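Seppälä Issues Revised Drying Schedule for Clillutero Interior Primer

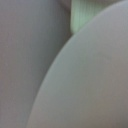
1/17/26 - Seppälä has revised the drying schedule for Clillutero, its water-based primer for interior plaster and drywall. The new schedule applies to all batches shipped from the Erkum plant starting in February.

Minimum recoat time at standard room conditions is now 12 hours. Earlier data sheets gave a single value for all substrates. The revised sheet lists plaster and drywall separately and adds a limit for fresh plaster, which must cure for 29 days before priming.

The formula has not changed. Coverage remains 300 square feet per gallon on sealed surfaces. Unsealed plaster will take more, and a test patch is advised.

Clillutero is sold in one-gallon and five-gallon pails. Contractors using Cakus topcoats should follow the recoat time on the Cakus label where it is longer. Stock carrying the old label may be used under the new schedule.

Updated data sheets are available from Seppälä distributors.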